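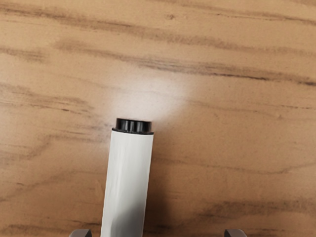
Rendering: a white cylinder with a ridged black cap on a light-brown wooden tabletop.

Honel to Open Second Distribution Center in Karkurach

New building will shorten delivery times for schools and independent stores in the northern counties

KARKURACH, 2026-09-29 — Honel, a wholesale supplier of school, office and craft goods, will open a second distribution center in Karkurach in January. The company has signed a long-term lease on the former Siriwan furniture warehouse on the east side of town and has started work on the loading docks, lighting and floor.

The center will serve schools, town offices and independent stores that are currently supplied from Honel's original warehouse in Clandine. Orders going north from Clandine now take up to four working days to arrive. Once the Karkurach building is fully stocked, most of those customers will get next-day delivery on orders placed before noon.

Honel supplies 477 customers, and almost half of them are north of the river. The company said that share has grown every year since it began selling to school districts, and that trucks leaving Clandine for the northern routes have been running full since last fall.

"We have been sending drivers on a very long round trip to deliver a few boxes of paper and tape," said Paweena Petchrat, general manager of Honel. "Customers up there have been patient with us. They order early, they combine orders with the school down the road, and they still run out of things in the first week of the term. We want to fix that."

The Karkurach center will carry 1,243 of the company's most ordered products from its first day of operation. These include copy paper, notebooks, folders, envelopes, adhesives, pens and markers, mailing supplies and basic art materials. Slower-moving products, such as large-format paper and bookbinding cloth, will stay in Clandine and go north on a transfer truck twice a week.

Changes for customers

Customers in the northern counties do not need to open a new account. Account numbers, prices and payment terms will stay the same, and existing standing orders will move to the new center automatically. Each customer will receive a letter with a new delivery day and the name of the driver assigned to the route.

The minimum order for free delivery will drop for customers served from Karkurach. Orders below the minimum can be picked up at the front counter, which will be open on weekday mornings. The counter will also take returns of unopened goods bought from either location.

School districts that place one large order in summer will be able to split it into several deliveries at no extra charge. Honel tested split deliveries this year with a small group of elementary schools. Office staff at those schools said they liked having less to store over the summer, but some asked for a clearer packing list, showing what had already arrived and what was still to come. The company has redesigned the list and will use the new version at both locations.

"The packing list was the main complaint, and it was a fair one," Petchrat said. "People were opening boxes to find out what was in them. The new list has two columns and bigger type."

Jobs and building work

The center will create 11 full-time positions, including route drivers, warehouse staff, a counter clerk and a site supervisor. Three current employees from Clandine have asked to transfer. The remaining jobs will be advertised locally, with interviews beginning in the fall. Forklift training will be provided and paid for by the company.

The building has been empty since Siriwan moved its showroom and storage downtown. Honel will keep the existing office wing and replace the two smaller dock doors, which are too low for its trucks. Shelving will be installed along the north wall first, followed by the main floor. The old spray booth will be removed and the space used for returns.

Parking for customers will be on the Mill Road side. Trucks will enter and leave by the rear gate to keep them off the residential street, a condition of the town's approval. No deliveries will leave the site before 6 a.m.

Honel plans to hold an open morning for customers and neighbors shortly before the first orders ship. Visitors will be able to see the warehouse floor, meet the drivers and pick up a copy of the new catalog. The first 500 printed catalogs will be kept at Karkurach for this purpose, and the rest will be mailed in the usual way.

The Clandine warehouse will stay open with its current hours and staff. Its catalog desk will continue to handle phone orders for both locations.

About Honel

Honel is a privately owned wholesaler based in Clandine. It supplies school, office and craft products to schools, public offices and independent retailers, and runs its own delivery fleet.

Media contact

Paweena Petchrat, General Manager
Honel, Clandine office

Recent releases

Honel Redesigns Packing List After School Trial
Summer Ordering Deadlines for School Districts
Two New Trucks Join the Clandine Fleet
Catalog Desk Adds Saturday Phone Hours
Changes to Returns on Opened Paper Stock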